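Thursday, November 9, 2023
Notebook, Wenelus video prevention study. Coding session 5, comment sample.

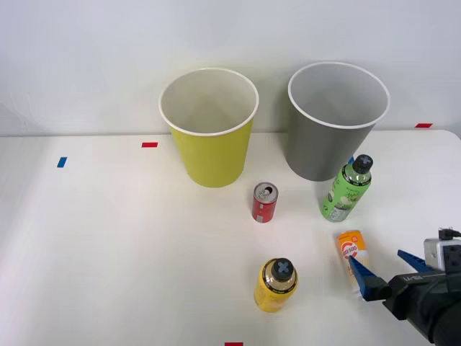
Floarea Zamfir objects to the "deflection" code as it stands. Her note on the draft codebook says it lumps together two things: commenters who change the subject to violence against men, and commenters who ask why the man in the clip isn't shown getting help. She wants the second group pulled out. I agree in part. Split into D1 (subject change) and D2 (question about the abuser's treatment). D2 is not to be scored as hostile by default.

Material: comments under the Wenelus bystander spot, Pluneddale upload only. Export gave 3,264 rows. After removing duplicates, tag-only replies and links, 479 are long enough to code (minimum eight words). The Nassar upload is still pending. Their export has no reply threading, so parent comments can't be recovered. Do not merge the two sets yet.

Double coding: Iulian and Catinca each took the same 80 comments, blind. Agreement good on "disclosure" and "praise for the spot." Poor on "victim blame." Most of the conflict comes from one sentence type, "why doesn't she just leave," when it is followed by a story about a sister or a friend. Iulian scores the sentence, Catinca scores the whole comment. Rule from today: score the whole comment, flag the sentence in column K.

Disclosures: any comment where the writer reports current danger goes to Trilok Shakya the same day, before coding. Two had been sitting in the sheet since the March pull. Moved today. Usernames in the sheet are hashed now; the old version on the shared drive is to be deleted.

Vudo captions: the subtitle file renders "he grabbed her arm" as "he held her arm." Several commenters watching muted argue over whether anything happened at all. Caption version needs its own column. Facundo Olivares is checking which upload date the corrected file went live.

To do:
Recode the 80 under the new D1/D2 split.
Ask Nassar for threading again.
Send Floarea the revised page of the codebook.
Kappa after the recode, not before.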